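Home Blog Shop Notes About Contact

Moving my shop off the marketplace, six months in

Filed under: Selling Online, Small Shop Diary

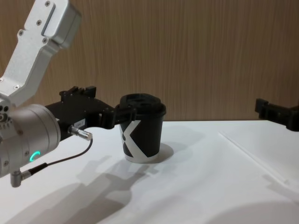 January 5, 2025

I moved most of my listings to my own site in July, and a few people have emailed to ask how it went. I sell replacement parts for old coffee grinders: burrs, hopper lids, adjustment rings, a few springs. It's a small business and I run it from the spare bedroom.

When I started the move I had 176 listings on the marketplace. I brought over 80 of them in the first week and left the rest where they were. The ones I moved were the parts people order again, mostly burrs and gaskets. Odd items still do better on the marketplace, where somebody typing in a model number at midnight will find them.

For the store software I tried Mukel first and then Molico. Mukel looked nicer but it wanted a separate product page for every size, and I have rings in eleven sizes. Molico lets me put the sizes in a drop-down. The themes are dull. I picked the gray one and changed the font.

Importing took longer than I planned. The export file from the marketplace put the condition notes and the description in the same column, so every page came through with "Used, see photos" stuck on the front. I fixed those by hand over three evenings. Andor Erdős, who sells fountain pen parts and went through the same thing, told me later that he did a find and replace in a spreadsheet before importing. I wish I had asked him first.

Photos were the other chore. Mine were all different sizes and the thumbnails looked crooked in the grid. I cropped everything square and reshot 44 of them by the window. Small metal parts are hard to shoot on white because the camera makes them too dark. I ended up using a light gray card.

Sales were slow until the end of September. I had expected my regular buyers to follow me over and most of them didn't, at least at first. What helped was putting a printed card in every package with the site address and the part number they had just bought. Hauke Weidemann suggested the part number. He repairs grinders and buys from me every month or so, and he said he throws out cards that only have a logo on them. I had the cards done at Đoàn, the print shop near the post office, and they were ready the next day.

Shipping I changed twice. I started with free shipping over $50, and people added a spring or a gasket to get there, so that part worked. But I had set it for every country by mistake, and two orders to Australia cost me more than I made on them. Now it's domestic only, and everyone else sees the real rate at checkout.

I use Urura for the labels. It does the job, though it forgets my default box size whenever it updates, and I have to go back and check the weight on the first label of the day.

The site brings in a little over half of my orders now. I still pay for the marketplace account and I plan to keep it for another year at least. Next on the list is a page that sorts parts by grinder model, and after that I need to rewrite the returns page, which still has the sample text in the second paragraph.

Search this blog Enter keyword Go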